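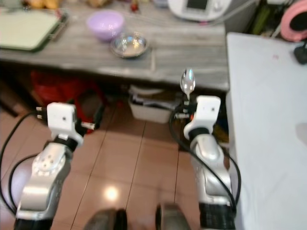
Corn fritters falling apart in the pan

hstubbs
Third batch this month that broke up when I flipped them. I use fresh corn cut off the cob, two eggs, half a cup of flour, scallions and salt. They taste fine but look like scrambled eggs with corn in it. What am I doing wrong?

sekar_w
Too much whole corn. Put a third of it in the blender and stir that back in. The starchy liquid holds the rest together. My mother makes them this way and adds no extra flour.

florence3142
I disagree about the blender. It makes them gummy in the middle. Add two more spoons of flour and let the bowl sit for 8 minutes before frying.

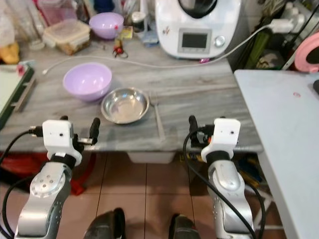 Also check your heat. Medium, and leave them alone until the edges are brown -- most people flip too early.

sekar_w
Gummy means you blended all of it. I said a third.

florence3142
I blended a third. Still gummy. Maybe your corn is drier than mine.

Imtiaz N
Rice flour fixes this. Swap half the wheat flour for it and they stay crisp even after they cool. I also make them small, one heaped spoon each. Big ones break no matter what is in the batter. 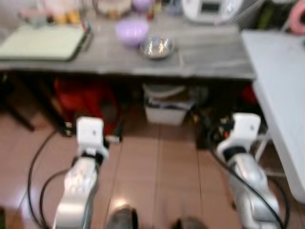
If you salt the corn early, drain it first or the batter goes thin.

hstubbs
I was salting it early and not draining. Tried again tonight with the drained corn and Florence's extra flour, smaller spoonfuls. Only one broke. I'll do the rice flour next time.

sekar_w
Try the blender too. A third.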